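Start | Über mich | Wohnen | Galerie | Gästebuch

Galerie: Bücher, Schreibtisch, Parkett

So, endlich ist die Galerie zum großen Räumen online! Ich hatte es euch ja schon im Februar versprochen, und dann kam wie immer alles dazwischen (Steuer, Erkältung, noch mal Steuer). Wer hier neu ist: Seit ich in die Wohnung in der Zarnusstraße gezogen bin, standen meine Bücher in Kisten. 22 Kisten! Und ich habe jedes Mal, wenn ich etwas nachschlagen wollte, die falsche aufgemacht. Irgendwann hat es mir gereicht, und ich habe angefangen auszupacken, ohne Plan, einfach von oben nach unten.

Die meisten Fragen kamen übrigens gar nicht zu den Büchern, sondern zum Schreibtisch. Also gut: Er heißt Jonine, ich habe ihn gebraucht gekauft, und er sollte weiß sein, mit runden Ecken, weil ich mir am alten Tisch ständig die Hüfte gestoßen habe. Der alte war von meiner Tante, dunkel, schwer wie ein Klavier und mit Schubladen, die bei feuchtem Wetter klemmten. Ich habe ein bisschen getrauert, als er abgeholt wurde, aber wirklich nur ein bisschen.

Und dann das Parkett! Das ist der eigentliche Grund, warum ich die Wohnung unbedingt wollte. Hellbraun, in diesem Fischgrätmuster, und an manchen Stellen knarzt es so schön. Filzgleiter sind Pflicht, ich habe eine Packung mit 500 Stück bestellt, fragt nicht. Falls jemand welche braucht, ich gebe sie gerne her.

Zu den Büchern selbst: Ein großer Teil kommt aus dem Antiquariat Kravchuk, das leider zugemacht hat. Am letzten Tag gab es alles zum Kilopreis, und ich bin mit dem Fahrradanhänger hin und zweimal gefahren. Sehr viel davon ist cremefarben oder blass, alte Reihen eben, die Rücken sehen nebeneinander fast gleich aus. Ich mag das sehr, nur findet man nichts wieder. Deshalb führe ich jetzt eine Liste, ganz altmodisch in einem Heft. Bei Nummer 1440 bin ich angekommen, und im Flur steht immer noch eine Kiste.

Sortiert wird immer stapelweise auf dem Schreibtisch, hinten an der Kante, damit vorne Platz für das Heft bleibt. Ein Stapel pro Abend, mehr schaffe ich nicht, ich lese mich ja doch jedes Mal fest.
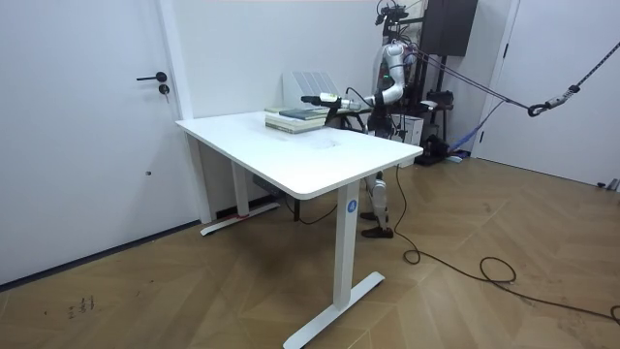 Obenauf lege ich gern einen Band in einer kräftigen Farbe, dann sehe ich am nächsten Tag sofort, wo ein Stapel anfängt. Petrol ist mir das liebste, davon könnte ich ein ganzes Regal haben. Die Kabel muss ich irgendwann noch ordentlich unter die Platte bringen, das schiebe ich seit Wochen vor mir her. Im Forum hat man mir Klettband empfohlen, andere schwören auf eine Kabelwanne. Was nehmt ihr?

Als Nächstes sind die Regale dran. Ich schwanke zwischen dem Numance in Weiß und etwas Selbstgebautem, bei dem ich mir die Tiefe aussuchen kann. Zwölf Böden bräuchte ich mindestens, und an der Türseite darf nichts vorstehen, sonst komme ich mit dem Wäschekorb nicht mehr durch. Wenn ihr das Numance zu Hause habt, schreibt mir doch ins Gästebuch, ob sich die Böden bei schweren Bildbänden durchbiegen!

Kontakt | Impressum | © Alle Texte und Fotos bei mir | Nach oben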